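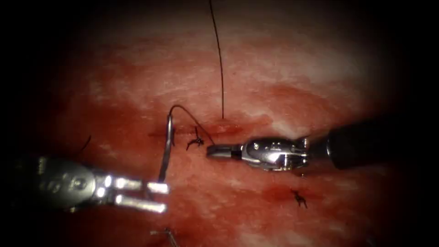
Slide 1. Two instruments, one needle, one seam. Suturing by remote control.

Speaker notes - Teaching a robot to suture by remote control
31 May 2021, afternoon session. Slot is long enough for the talk plus questions. Leave the title slide up while people sit down.

Opening
Good afternoon. I work on the Prarna project at Boiko, and I'm going to talk about how we collect demonstrations of suturing. I won't say much about learning algorithms. Most of the trouble we've had came earlier than that, when a person sits at the console and does the task.

Point to the needle on the slide. It is passing into the tissue near the left end of the seam, with the open jaws of the left instrument close to its lower end. The right instrument is in near the middle of the seam. The person driving both of them is at a console and moves two hand controls. What we store is the video, the hand motion and the instrument motion, all on one clock.

Why remote control
We get asked why we don't just take hold of the arm and push it through the motion. For a pick and place job, that works well. For suturing it doesn't. Two instruments have to move together, and a hand on the arm changes the forces at the tip. With the console the operator also sees only what the camera sees, and that is what the policy will have later. If the operator could look around the side of the setup, we would be recording decisions the robot has no way to make.

(Pause here. Someone usually asks about touch. Answer: no force feedback in our setup, operators go by how the tissue and the thread move.)

What we have so far
1446 recorded stitches, by 12 operators. We started in August with experienced people only, then added trainees. Each operator does 10 practice stitches that we throw away. The first few are mostly about getting used to the hand controls, and we don't want the robot to learn that.

A stitch is cut into short steps by a labeler:
Pick up the needle
Set its angle in the jaws
Drive it through
Pull it out on the other side
Pull the thread through
Tie
Cut

Step two takes far more time than we planned for. Operators regrip, turn the needle a little, regrip again. At first we trimmed this out to make the clips cleaner. The policy trained on trimmed clips then took whatever grip it got and pushed. We put the regrips back in.

Next slide.
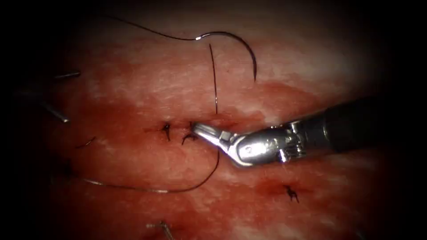
Slide 2. One needle driver in view, with three tied knots, a loop of loose thread and the needle above.

The thread
Leave this one up for the whole section. I want people to look at how much thread there is. A strand comes down to the middle of the stitched line, a long loop lies over the lower left, and the needle has its own thread running up toward the top. A person sorts this out at a glance. Our tracker had a hard time with it, and joined strands that only pass near each other.

Also note that there's one instrument in view. The second one is outside the camera's view. Our early format had no good way to say "not visible". It filled in the last known position, so the training data said an arm was sitting still when we had no image of it at all. If you are building a format of your own, put a visibility flag in on day one. We had to go back over about 400 stitches to add ours.

The knots on this slide have short cut tails. We label tails separately from working thread. Before we did that, the policy would now and then reach for a tail. Same color, same thickness, so I can see why.

Good and bad demonstrations
We keep the bad ones. A dropped needle, a missed grasp, a stitch started too close to the edge - these stay in with a label. The recovery is the useful part. A robot that has only been shown smooth stitches has nothing to go on after its first slip.

We do reject a recording if the clocks drift or the video drops out. The Gokulov logger catches most of these at the time, so the operator can repeat the stitch while still at the console.

(If short on time, skip the next paragraph.)

Operators differ more than I expected. Some pull thread in one long draw, some in several short ones. Mixing both styles without a label gave us a policy that hesitated halfway. We now tag the style and train on it as an input.

What is next
Knot tying is still weak. We are setting up a second console at Barnamau so that people there can record with the same format. We plan to run the same practice rule and the same labels before changing anything else.

Questions. Go back to slide 1 for these if nobody asks about the thread. Labeling guide is on the handout, back page.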